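4.2 Finger comparison in the bedroom layout

The second set of trials moved from the bench to furnished surroundings. We kept the arm, the controller and the wrist camera fixed and changed only the fingers, so that differences in the logs could be traced to finger shape and pad material. Both finger types are open-frame designs with a triangular cutout. The stock type (S) has a smooth inner face, and the modified type (R), made by Grerura to our drawing, has a ridged pad bonded along the inner edge.

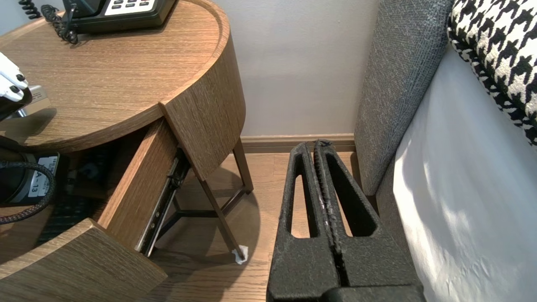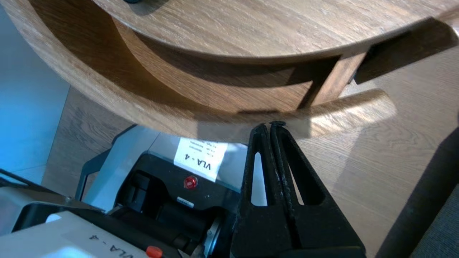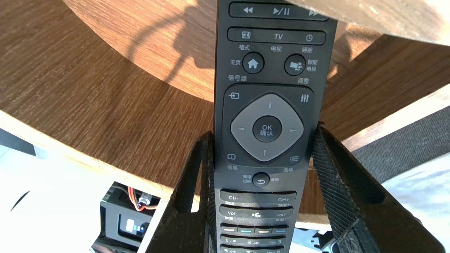
Figure 4. Wrist camera views from the bedroom layout. First: round nightstand with the drawer partly open. Second: fingers close together near the edge of a round table. Third: television remote control held between the fingers.

Each trial began from a stored joint position and ended when the operator marked the object as placed, dropped or not reached. A trial was also stopped if the wrist torque passed the limit set in Section 3.3. The full set contains 1,362 trials, divided between the two finger types in alternating blocks of 50 to spread any drift in camera calibration over both. The last block was shorter than the rest and was kept in the analysis. Operators were not told which objects would follow within a block, but they could see which fingers were mounted, so the comparison is not blind.

Three task families were used. In the drawer family, the gripper entered a partly open drawer and removed one item. In the edge family, it approached the rim of a round tabletop from below or from the side and closed on it. In the handheld family, it picked up a thin rigid object, turned it upright and held it for 2 seconds before putting it down.

The drawer family separated the finger types least. Most failures there came from the approach and not from the grasp: the outer side of a finger met the slide rail or the drawer front before the pads reached the object. Cloth items were picked up with either type once the fingertips were in contact. Cords were harder. With type R, a cord tended to settle between two ridges and stay there, which helped the lift but delayed release, and in several trials the operator had to open the fingers fully and back away.

In the edge family, the curved rim gave only a short contact line. Type S slid along the rim when the wrist was tilted, and the controller read this as a closing error and raised the grip force. Type R held its position at lower force. We did not test whether a softer smooth pad would do the same, and the result should not be taken as evidence for ridges as such.

The handheld family showed the clearest difference. Thin objects held near the middle rotated about the contact point under type S, particularly when the arm slowed at the end of the turn. Rotation was smaller under type R. Keys and other raised features on one face of an object made the contact uneven for both types, and the grasp point chosen by the planner often fell on them. Bhattacharjee repeated part of this family with the planner offset toward flat regions of the object and found fewer rotations for type S, while type R changed little.

Camera placement affected all three families. The fingers hide the lower middle of the wrist view, and the cutouts give back only part of it. Under strong side light, pale surfaces saturated and the edge detector lost the tabletop outline. Fixed exposure reduced these losses but made drawer interiors too dark for the object detector. We kept automatic exposure for the reported trials and logged the exposure value with every image, so that affected trials can be filtered later. Pad wear was checked at the end of each block and is treated in Section 4.3.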